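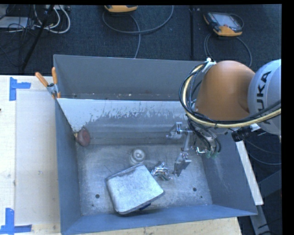
Kulsoom Sandhu wrote back to our last update asking why she should keep paying for gripper trials when the Neduler sales sheet already says the thing can pick anything out of a bin. Fair question. Most of this report is my attempt at an answer, and she may not like all of it.

Progress report, bin picking comparison
To: Kulsoom Sandhu
From: Shabnam Bukhari
17 June 2025

What we set out to do
Compare two grippers on the same KUKA arm, out of the same gray metal bin, with the same mix of parts. One is the Neduler two-finger unit. The other is the older Grernow gripper we already own. The parts are meant to be awkward: a metal box with rounded corners, crumpled shiny foil, small pieces that like to end up against a wall or under something else.

Where we are
The Neduler unit has had 91 pick attempts. The Grernow has had 12, so please don't read anything into a comparison yet. Kamran Virk spent most of the period on mounting and cabling, and swapping from one gripper to the other still eats half a day. The proposal said an hour. I wrote that line and I was wrong.

What I believe so far
The Neduler fingers do well on anything with two clear sides to grab. I'm happy to say that much. The trouble is flat things on the bin floor. The lower finger has to get down beside the part, and if the part is close to a wall the arm runs out of room before the finger does. Better software won't fix that, whatever the Neduler people told us on the call. It's a matter of shape.

Foil is the other sore spot. We count a pick as good only if the part stays held through the lift and the move. The vendor counts it as good once the fingers close. I suspect that one difference explains most of the gap between their numbers and ours — and I would like to see their raw logs before we quote their figures in anything public.

The camera
Bare metal floor, shiny parts, bright reflections. The Curnska depth camera leaves gaps right where we need data. Zorica Yordanov wants to paint the floor of the bin matte. I've said no for now. Customers won't paint theirs, and a good score in a painted bin tells us very little.

Money and time
We are 2 weeks behind. No extra funds requested. Ghazala Sial has moved 10 hours of her time from reporting to testing, and the Mughal controller trial is pushed back to September.

Next
Bring the Grernow up to 91 attempts with the same parts and the same starting layouts. Ask Neduler in writing how they define a good pick. Hold off on buying the second unit until both are done, even though the discount runs out before then.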